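**Mudotow student project – walkthrough checklist for the kitchen station**
Filled in by Anca Tudose, club adviser, August
Form 3232, second revision (please throw out the first one, it still has the old cable section)

Hello all! I've gone through the whole list again and put my comments under each part, because last year's team told me that a sheet full of bare checkmarks didn't help them much when they had to set up without me. Read it through before your first session at the station, and bring it with you. If something doesn't match what you find, write on it. Pencil is fine.

Marks: [x] is okay, [ ] is still open, and "n/a" means exactly what you think it means.

### 1. Before you touch the grippers

- [x] Sign-out sheet filled in, room 404, with the time you left
- [x] Both grippers and their cables in the carrying case
- [x] Host family knows when we arrive and when we leave
- [ ] Spare blue pads in the case

*Comments:* I have asked Custico for more pads and will bring them over when they come. Until then please don't "borrow" from the Barbu team's drawer. They were very gracious about it the first time and I would like them to stay that way. The sign-out sheet matters to me more than you might guess – if a case is missing in the evening I'm the one who calls around, and I'd much rather be home eating dinner.

### 2. Floor and walking space

- [x] Path from the doorway to the table clear
- [x] Shoes tied, no socks on the tile
- [ ] Cardboard box by the oven moved or agreed on with the host
- [x] Bags near the chair pushed in far enough that nobody hooks a foot

*Comments:* We are guests in a real home, and real homes have things on the floor. That's part of what makes this task worth doing, and I don't want anyone "fixing" the kitchen to make it look like our lab. What I do want is for you to walk the path once with your hands empty before you start. When you are holding a gripper in each hand and staring at a piece of trash, you will not be looking at your feet, I promise you. The box is open because I haven't asked about it yet. Ask first, then slide it if they say yes, and slide it back when you're finished.

The doorway into the bright room stays clear as well. It's our way out, and the family walks through there too.

### 3. Table and bin

- [x] Tablecloth flat where you'll be working, not hanging into the bin
- [x] Bin steady on its base, inner bin seated in the outer one
- [x] Only agreed items used, nothing sharp, no glass, no food
- [x] Bottles closed tight
- [ ] Bag roll put back in its starting place between runs

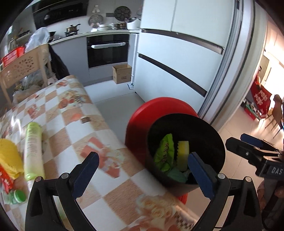
*Kitchen station: table, bin and gripper pads.*

*Comments:* The last box is open because we keep forgetting it, me included. The runs are much easier to compare later if the bag roll starts in its own place each time, so whoever is reading out the steps should also be the one who checks for it.

A word about the bin. It's tempting to lean over it and push the pads down deep to get something back out, and when you do that your wrist ends up bent in a way that starts to ache after a while. Light wrappers and sponges can be picked out by hand between runs. Stop, set the grippers down, reach in, and carry on. Stopping costs us almost nothing, and a sore wrist can keep you out for the rest of the month.

Please also look before you reach in, every time. We agreed on the items, but a bin in somebody's kitchen is still a bin, and somebody may have dropped in the lid of a can while you were getting a drink of water.

### 4. Grippers

- [x] Screws on the fingers snug, checked with the small driver and not with your thumbnail
- [x] Pads seated flat, no lifted corners
- [x] Fingers open and close without catching
- [x] Cable free of kinks, with enough slack to reach the far side of the bin
- [ ] Squeeze test done by each new student

*Comments:* The squeeze test is the one where you close the pads very slowly on a rolled-up towel and let go again, 5 times, with me or a senior student watching. It's dull. Please do it anyway. It tells us whether your hand size suits the grip, and a couple of you have small hands and have been too polite to mention that it hurts. Mention it! We can change who does what.

Keep fingers (your own, I mean) out from between the pads. I know they're rubber and I know they look friendly. The frame around them is hard, and skin gets caught at the joint well before it gets caught at the pad.

On screws: snug means snug. If you lean on the driver you'll strip the thread, and then I have to write another very apologetic email to Custico.

### 5. During a run

- [x] One person handling, one person reading the steps aloud
- [x] The word "stop" means stop, whoever says it
- [x] Nothing passed over anyone's head or toward anyone's face
- [x] Light items held loosely, boxes held square across the middle
- [ ] Two-handed runs cleared by me first

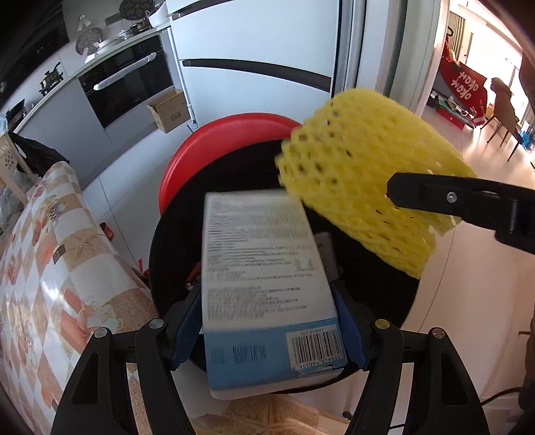

When you have something in each gripper, move one hand at a time. I've watched quite a few of these now, and the bumps nearly always happen when both hands head for the bin together and the knuckles meet on the way. Decide which one goes first, say it out loud, and let the other hand wait off to the side where you can still see it. A small carton has stiff corners and will turn on you if you grab it too near the top. The foam stuff is the opposite – it squashes, it springs, and it will happily hang on a pad after you think you've let go. Don't shake it off. Open wide, wait a moment, and if it's still hanging there have your partner take it.

Watch the cable too. It should curl behind the gripper and never across your forearm. If you feel it tug, you've gone too far around the table, so come back and move your feet.

I have left the two-handed item unchecked on purpose until each pair has done a session with me. It isn't a punishment and it isn't about grades.

### 6. Kitchen things we don't touch

- [x] Stove off and confirmed with the host
- [x] Oven not in use
- [x] Pots and pans left on the counter where they are
- [x] Refrigerator doors closed
- [x] No grippers, cases or laptops set down on the stovetop

*Comments:* The stove question gets asked out loud at the start, every visit, even if you were there yesterday and even if you feel silly. The last line on the list came from me, by the way. I put my own laptop there in the spring while I was hunting for a charger, and a student (quite rightly) told me off.

The snacks on offer are for after. Wash your hands first, because you've been handling trash, even if it's clean trash that we brought ourselves.

### 7. Recording and notes

- [x] Host has agreed to today's session
- [x] Family members out of the working area, or happy to be there
- [x] Start and end time in the Prerno log
- [ ] Near misses written down the same day

*Comments:* I'm going to be a bit of a nag about near misses. I have 2 in the log so far and I know for a fact there were more, because you told me about them in the car. A bumped knuckle counts. A foot caught in a bag handle counts. Nobody gets in trouble for what they write there, and it's where most of the new lines on this sheet came from.

### 8. Packing up

- [x] Grippers wiped, pads included, with a cloth that's barely damp
- [x] Our items back in their bag
- [x] Chair, tablecloth and bin back the way we found them
- [ ] Case returned to 404 and signed in

*Comments:* Still open, as the case is sitting in my hallway while I type this. I'll take it back in the morning and sign it in myself.

**Open items to clear before the next visit:** spare pads, box by the oven, bag roll start position, squeeze tests, two-handed clearance, near-miss entries, case.

Checked by: A. Tudose
Second check: (student lead, please sign and add your own comments, long ones welcome)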